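Prestent, collection d'objets pliants et petits objets de table

Fiche de données, version de février

Résumé

Prestent est un inventaire de 70 objets ordinaires qui tiennent sur une table. Une bonne partie se plie, se déplie ou s'enroule : éventails, cartes routières, mètres pliants, serviettes, lampions en papier. Les autres sont des objets fermes ou à moitié souples, qui servent de voisins et de repères de taille. L'inventaire contient pour chaque objet une notice, des mots-clés en français et un lien vers les images quand elles existent.

Le travail a commencé à Korby, dans une pièce de l'atelier Grinen, et continue avec l'aide du dépôt Valcárcel, qui a prêté les éventails et les lampions. Le français n'est pas ma langue maternelle. Les notices sont relues, mais il peut rester des tournures lourdes, et je remercie d'avance les personnes qui les signalent.

Contenu du dossier

objets.csv : une ligne par objet, avec le numéro, le nom, la famille, la matière déclarée par le prêteur et l'état.
notices/ : un fichier texte par objet, entre cinq et vingt lignes.
images/ : les vues, classées par numéro d'objet.
vocabulaire.txt : les termes acceptés et les synonymes à éviter.
retraits.txt : les objets sortis de l'inventaire, avec le motif.

Familles

Les objets sont répartis en 7 familles : papier plié, textile plié, bois articulé, emballages, balles et boules, ustensiles, divers. Un objet appartient à une seule famille. Quand on hésite, on regarde la partie qui bouge. Un éventail va donc en papier plié si sa feuille est en papier, même lorsque la monture est la partie la plus lourde. La famille « divers » contient encore trop de choses et sera divisée plus tard.

Comment les notices sont écrites

Chaque notice commence par le nom courant, puis donne la forme quand l'objet est fermé, puis la forme quand il est ouvert. On écrit ce qui se voit sans démonter. Les matières viennent du prêteur et elles sont marquées « déclaré » dans le tableau ; lorsqu'il n'y a pas de déclaration, la case reste vide. Les couleurs sont écrites avec des mots simples. On accepte « rouge foncé » ou « crème », on évite les noms de peinture.

Les inscriptions posent un problème particulier. Si je ne peux pas lire une écriture, la notice dit seulement qu'il y a des caractères et comment ils sont disposés. Je n'ai pas voulu deviner la langue d'un texte. Deux notices de la première version donnaient une traduction trouvée sur une étiquette de magasin, et elles ont été corrigées.

Vocabulaire de l'éventail

Ces mots reviennent souvent et les relecteurs m'ont demandé de les fixer.
Feuille : la partie pliée, en papier ou en tissu.
Pli : un panneau de la feuille entre deux arêtes.
Brin : chaque tige intérieure de la monture.
Panache : le brin extérieur, plus large, qui protège la feuille. Le pluriel « panaches » désigne les deux.
Gorge : la partie des brins qui n'est pas couverte par la feuille.
Rivure : l'axe qui réunit les brins.

Dans objets.csv, le mot « monture » désigne les brins et les panaches ensemble. On ne l'emploie pas pour la rivure.

Limites connues

Sur 70 objets, 31 ont une notice complète. Les autres ont seulement le nom et la famille. Les dimensions manquent pour presque tout le textile, parce que je n'ai pas encore trouvé une manière stable de mesurer une serviette pliée. Les emballages sont décrits vides, sauf mention contraire, et leur contenu d'origine n'est pas vérifié. L'inventaire ne dit rien sur la valeur ni sur l'âge des objets.

Utilisation et conditions

Les notices peuvent être reprises librement, avec la mention « Prestent, Korby ». Pour les objets du dépôt Valcárcel, il faut ajouter le nom du dépôt. La prochaine version devrait porter l'inventaire à 80 objets, surtout des boîtes et des ustensiles. Les corrections se font par le formulaire du projet ; indiquez s'il vous plaît le numéro de l'objet et la phrase concernée.

Notice longue : éventail à monture rouge

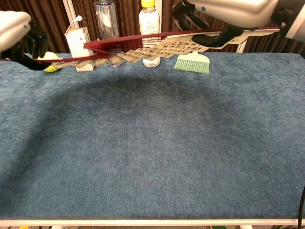

La difficulté principale d'une notice d'éventail est de séparer ce qui appartient au panache et ce qui appartient à la feuille. Sur le modèle rouge foncé, le panache est côtelé et brillant, avec un reflet vers le milieu, et il s'amincit en pointe à une extrémité. La feuille crème descend en zigzag le long de la monture, et chaque pli porte des rangées de petits caractères noirs, que je note « non lus » selon la règle donnée plus haut. La balle de tennis et la petite brique blanche avec sa paille, posées derrière, relèvent des familles « balles et boules » et « emballages ». Pour l'éventail, la longueur du panache et le nombre de brins restent à compléter dans le tableau.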